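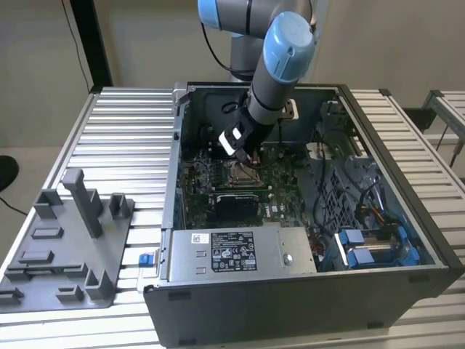

The safety sheet for a robot arm is a wonderful piece of writing. Ours at Callden runs to 60 pages and covers, in loving detail, what happens if a person stands too close to the arm. What happens if a desktop PC stands too close to the arm gets one line, and the line says to consult the integrator. Kieran Horgan is the integrator. He wrote the line.

I have been on the bench side of computer refurbishment long enough to remember when the rule book was a sign that said NO COFFEE. Now we have procedure 3913, which governs automated work inside an open case, and I would like to complain about it in an orderly way.

My first objection is that it treats a motherboard as a surface. There is a height limit, a speed limit and a force limit, all worked out for the gripper coming straight down on something flat. A CPU socket is not a shelf. It's the one spot in the machine where being slightly wrong costs you the whole board, and I'd want it to have its own limits, written by somebody who has bent pins and felt bad about it.

My second is cables. The procedure says the work area shall be "free of loose items." Has the author ever opened a desktop tower? Loose items are most of what's in there. Either tell us which wires get tied back and how far, or admit that the sentence was copied from a manual for stacking boxes — I have my suspicions.

Power is handled better. Unplug it, press the button, wait, and have 2 people sign. I like the signatures. I'd like them more if the second person had to come over and look, as they do at Rafferty, where they are apparently made of time.

People tell me good practice will settle down once the industry catches up. Maybe. The draft has been going around since December, and the only change so far is a new font. Kieran says comments are welcome. I sent him mine, and he has put them in an appendix.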